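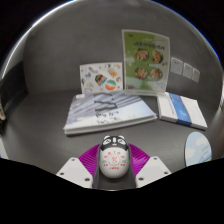 Shelf Clear-Out, Part 2 — The Panda and Friends

Quick one as I'm typing this between loads to the car. We're emptying the back study at Grindavby before the painters get in, August at the latest, and I promised everyone a page of what came off the shelves so people can shout if they want something. Only one photo up so far, rest of the list is words only. Will fill in when I get a minute.

1. The panda

Egg-shaped, white, glossy, dark face, little white ears. Red printing on the tummy with a round emblem in the middle. Can't make out the characters in the photo, so if anyone reads them off the real thing let me know and I'll put it here. Been on the top shelf since before Irfan moved in. Not for giving away!! Irfan Goh has dibs, and he asked first.

2. The big thick one behind it

On the gray table, just back of the panda. Heavy. Going in the keep box for now, until somebody has time to sit down with it. Don't stack anything on it please.

3. Postcards from Çınar

A shoebox full. Lok-yiu went through the first half and got stuck reading them, so that's where that hour went. Mostly harbor views, a few with writing on the back in pencil. Staying in the family. If you sent one of these and want it back, say so.

4. Tea tins

Two good ones, lids still fit. The dented one went out already — sorry if that was yours. One smells of cloves, no idea why, we never had cloves in the house that I remember.

5. Desk lamp

Works if you hold the switch over. Free to anyone handy. The shade is fine, the cord I'd replace. Pick up only, I'm not mailing a lamp.

6. Jigsaw, Lasstead Mill in snow

Says 3070 pieces on the lid, which is a funny number. Lok-yiu Lau swears we finished it one winter with two missing, both sky. I remember more than that missing but I wasn't keeping track. Box corners taped. Would suit a patient person.

7. Ferry timetables, Fletulthorpe line

Way out of date obviously. Kept them for the maps on the back pages. Going to the model boat people unless I hear different by the time the boxes are shut.

8. Letter opener + the brass tray

A set, or we always treated them as one. Tray needs a polish. Lok-yiu's aunt has asked for these so consider them gone, I only put them on here so nobody goes looking.

9. Picture frames, mixed

Some with glass and some without. Wrapped in towels at the moment, so please bring the towels back if you take the frames. I mean it about the towels.

10. Bookends

The heavy green pair. Felt is coming off the bottom of one, easy fix with a bit of glue. Teh shelves they were on are going too, if anybody has a wall for them.

How to claim: reply under the page or text me, first one in gets it. Evenings are better, after 7 or so I'm usually back at the house. Anything with no name on it goes in the donation run. Part 3 will be the hall closet, which is mostly coats and I havent opened the top bit yet.

Recent pages
Shelf Clear-Out, Part 1 — Kitchen Odds and Ends
Paint colors for the study, please vote
Lasstead walk, the wet one
Irfan's tomato report
Old slides from Çınar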